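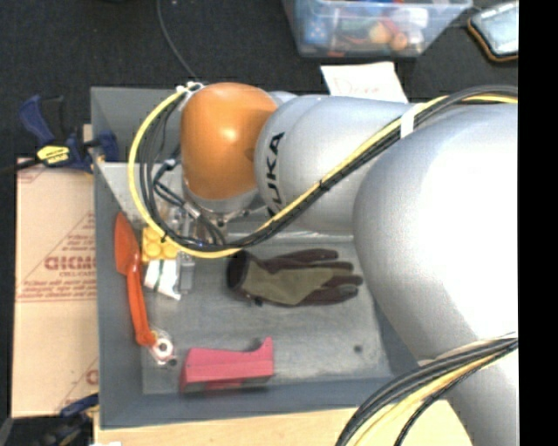
Yellow cable looped up beside an orange joint cover

How much slack should I leave in a cable that has to move?
posted by tolerbound

Hi all! I'm putting together a sit/stand desk in my spare room and I've hit a snag with the wiring. The desk goes up and down by 16 inches, and right now I have a power strip screwed to the underside with its cord running straight down to the wall outlet. At the lowest setting it's fine (a big puddle of cord on the floor, but fine). At the top it's tight as a guitar string, and yesterday it pulled the plug halfway out while I was on a call.

I'd also like the monitor cable and the network cable to follow the same path, so I don't have three different things dangling. Do I just buy a longer cord, or is there a trick to it? The outlet is behind the left leg, 34 inches from where the strip is mounted. I'm renting, so no moving the outlet. I have a bag of zip ties and not much patience.

pärn_street
You want one big lazy loop. Raise the desk all the way, plug in, and let the cord hang until it makes a relaxed U between the desk and the wall, then fasten it at both ends and leave the middle alone. Then run the desk down slowly and watch what the loop does, especially near the legs (mine used to get pinched in the crossbar every single time).

Please don't use zip ties on the moving part! I did that at my last place, cinched everything into a nice neat bundle, and the monitor cable quit on me by January because it kept bending in the same spot right next to the tie. Hook and loop straps are a lot kinder, and you can redo them when you change your mind, which you will. I keep the network cable on the outside of the bundle so I can swap it without undoing everything else.

And yes, you probably need a longer cord. Get a strip that comes with one instead of plugging it into an extension cord, and check the rating on the label against what you've got on the desk.

jalero77
just get a longer cord lol. mine's been on the floor for years

estarard_attic
Agree with the loop. If you hate seeing it, look for a cable spine, the plastic kind made of little links that snaps together under the desk. I have one and it keeps everything curving the same way, plus the cat leaves it alone. You can pop links out if it's too long. Mine came with a heavy foot for the floor end, so there was nothing to drill, good for a rental.

One more thing, clip the cords down right by the strip so any tug lands on the clip and the plugs stay put. I used two stick-on clips from the hardware store and wiped the desk with rubbing alcohol first so they'd hold.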